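How I clean and tidy a carved dressing table (without wrecking the gold bits)

I love a fancy dressing table. I do not love dusting one. Every scroll and rose collects face powder like it's being paid to, and for years I just wiped the flat middle and pretended the rest wasn't there. Then I bought mine from Bahman Soltani, who sells second-hand bedroom furniture out of a unit called Penrose, and he gave me such a telling-off about wet cloths that I finally learnt to do it properly. So this is his method, with a few of my own shortcuts thrown in.

What you need:
A soft make-up brush, the big fluffy kind
2 dry microfibre cloths
A bowl of lukewarm water with one drop of washing-up liquid
Cotton buds
An old toothbrush, for the floor end of the legs only!

Step 1. Clear the top
Take everything off. Yes, the perfume too — it leaves sticky rings, and you won't spot them until you've shifted the bottle. I put mine on a tray on the bed so I'm not tempted to work round things.

If your table has a sunken panel in the top, that's where most of the mess ends up. Powder slides into the corners and sets like grout. Go round the inside edge with the dry brush first, flicking towards you, and catch it in a cloth.
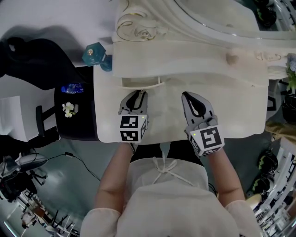 Cream-white top with a shallow recessed panel, and a scroll and rose with gold lines at the back.

Step 2. Dry brush the carving
Start at the top of the mirror frame and work down, or you'll be doing the table twice (ask me how I know). Little circles on the roses, long strokes along the scrolls. Don't press. If you've got a curved front edge, run the brush underneath it as well, because there's always a line of fluff hiding there.

Step 3. Damp, not wet
Dip a corner of the cloth in the bowl and wring it out until you can't get another drop. Wipe the plain painted areas and follow straight away with the dry cloth. For the deeper bits I use a barely damp cotton bud and get through a silly number of them. The first time I did it I must have used nearly 100. 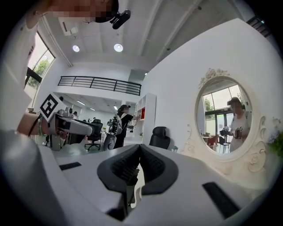 Leave the gold alone at this stage. Gold paint and gilt wax both come off far more easily than you'd think, and I've got a bald patch on one leaf to prove it. Dry brush only, and if there's a stubborn mark, try a dry cotton bud and then give up gracefully.

Step 4. Let it dry
I give it 15 minutes with the window open and go and put the kettle on. Don't put anything back early, especially glass.

Step 5. Put back less than you took off
One nice bottle, a small bunch of artificial flowers in a back corner, and the panel kept clear so there's room for your hands. Everything else goes in a drawer. Give the flowers a shake out of the window before they go back — they're dustier than the table.

I do the dry brush whenever I change the bedding and the full routine every couple of months. If your paint is flaking, skip the water altogether and stick with the brush until you've had it looked at.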